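Vultix Soft Finger Kit, evaluation notes
Maintained by Arlindo Nogueira, Atimthorpe
Last edited 3 Dec 2025

What this is

Notes, logs and settings from our trial of the Vultix finger kit, a pair of felt-covered fingers with a wrist camera bracket. We paid for the kit. Vultix has not seen this page.

The claim

The product sheet says the fingers handle "any everyday bag, any handle." It gives no list of bags and no failure rate. I asked for both in September and got the same sheet back with a new cover.

What we ran

200 attempts in total, paper bags only, with snacks or small packages inside. Ademir Dantas reset the bag between attempts and wrote the outcome by hand. The log is in trials.csv, one row per attempt. The settings are in grip.yaml.

Known problems

- The felt picks up lint. The manual says to clean it "as needed" and leaves it there.
- The force value in the app has no unit. We left it at 12 and never found out 12 of what.
- Twisted handles that lie flat against the bag are a different job from handles that stand up. The sheet treats them as one.
- Swapping the fingers took 8 screws. The sheet says "tool-free."
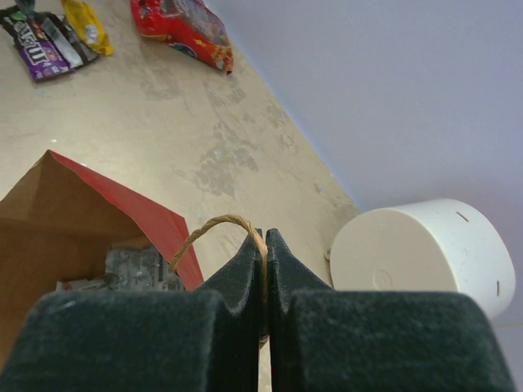
Fig. 1. Wrist view, rope handle held between the finger tips.

A closed grip on a handle is what the sales video shows too. It says little about whether the bag gets where it is going, so trials.csv keeps "grip" and "delivered" in separate columns. Please don't merge them when you quote us.

Not covered

Plastic bags, cloth bags, anything over the weight in the manual. The Jivitz adapter, which costs extra, was not tested. Lopes sells a similar pair for less and we may try it if the budget allows.

Reuse

Free to use with credit. If you have run 10 or more attempts on your own kit, send the rows in the same format, failures included.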